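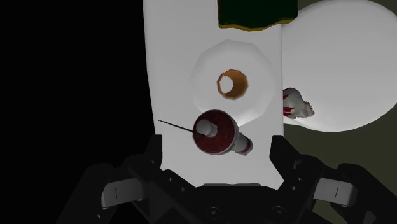 图 3-1 白色面板，中部为凸起的多边形圆盘

3.2 安装门板与调节旋钮

适用于 Skella 壁挂储物柜。安装前请确认柜体已按 3.1 节固定在承重墙上，并用水平尺校正。

1. 取下门板保护膜，平放在软布上，正面朝下。
2. 将两只铰链压入背面的孔位，拧紧螺钉。铰链杯孔深度不足时不要强行敲入。
3. 两人配合抬起门板，把铰链挂到柜体侧板的底座上，先上后下，听到卡扣声为止。
4. 转动铰链前端的调节螺钉，使门板与侧板的缝隙上下一致。
5. 将旋钮对准门板中部的安装孔，从背面穿入螺钉，用手拧紧后再用螺丝刀转四分之一圈。
6. 开合门板数次。如有摩擦声，回到第 4 步。

注意：门板宽 70 厘米，单人安装容易磕伤边角。

小心：请勿使用电动螺丝刀安装旋钮，扭力过大会使面板开裂。

说明：本包装附螺钉 26 枚，其中两枚备用。安装高度超过 24 厘米的顶部搁架时，请另购 Endgate 加长支架，货号 1366，不与门板同箱发货。

清洁时用拧干的软布擦拭，不要使用含酒精或研磨颗粒的清洁剂。门板安装后的头几天铰链可能略有松动，再紧一次即可。柜门下沉的处理方法见 5.4 节。

修订：2026年1月5日，校对 Hsiu-ying Tai

分类：安装指南 / 收纳家具 / 壁柜
本网站使用 Cookie 以改善浏览体验。继续浏览即表示您同意我们的 Cookie 政策。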